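4 Setting up the Fleltona loft clock

Read this section before ringing any birds. The clock can be fitted in an afternoon, but allow a second evening for the test toss. Sections 5 and 6 cover race entry and result printing.

4.1 What you need

The clock unit and its mains lead
One entry pad (Ovar type)
The pad cable, 6 metres
A packet of Suvley rings
A damp cloth and a crosshead screwdriver

The older Kragh pads also work with this clock, but they need the adapter lead and must be set to "K" in the pad menu.

4.2 Fitting the pad

1. Choose the trap the birds already use. If you move the trap and fit the pad at the same time, they will be slow to come in for some weeks.

2. Clean the landing board and let it dry.

3. Lay the pad flat, with the cable socket towards the inside of the loft. Fix it with the two screws supplied. Do not drill through the pad.

4. Run the cable along the wall and clip it every 50 cm. Keep it away from the drinkers and from any mains wiring.

5. Push the plug into the socket marked PAD 1 until it clicks.

Caution: Never connect or remove a pad while the clock is switched on. Doing so can wipe the bird list.

Note: Sheet metal under the pad shortens its reading range. On a metal landing board, put a timber spacer at least 2 cm thick beneath it.

4.3 Registering rings

Each electronic ring goes on the opposite leg to the bird's permanent ring. Fit it with the bird held quietly in the hand and check that it turns freely.

1. Switch on the clock and wait for the main menu.

2. Choose BIRDS, then ADD.

3. Type in the permanent ring number, including the country letters and the year.

4. Hold the electronic ring over the pad. The clock beeps and shows the ring code.

5. Press SAVE. If the display shows RING IN USE, the code already belongs to another bird. Delete the old entry first.

The clock holds 900 birds. Deleted birds stay in the memory until you choose BIRDS, TIDY LIST.

4.4 Address and telephone details

Strays are often reported by people who have never handled a racing pigeon. Stamp your telephone number on the flight feathers or use an address ring, and enter the same details under OWNER. Check them each December, when the new season's rings are ordered.
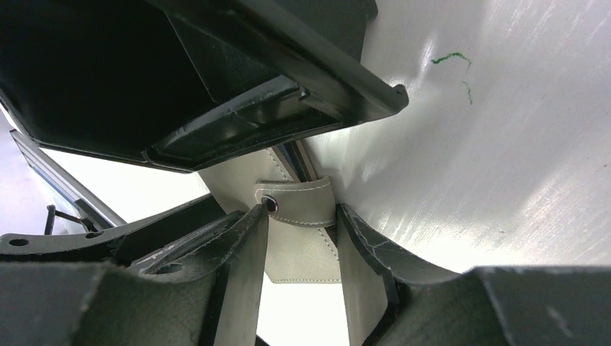 If you take in a stray yourself, pass it over the pad with the clock in READ mode. A ring that was registered on another clock will show its code but no owner. Write down the code and the permanent ring number and send both to the bird's home union. Do not add the bird to your own list.

4.5 Test toss

1. Set the clock to TRAINING.

2. Release a few steady birds a short distance from the loft.

3. Watch them through the trap. There should be one beep for each bird.

4. Choose RESULTS and compare the list with the birds on the perches.

If a bird is missing, see that it crossed the pad and did not jump it. A low bar fitted across the trap usually cures this. If the same bird is missed again, replace its ring.

Trap layout drawings by Svend Norðdahl are at the back of this manual.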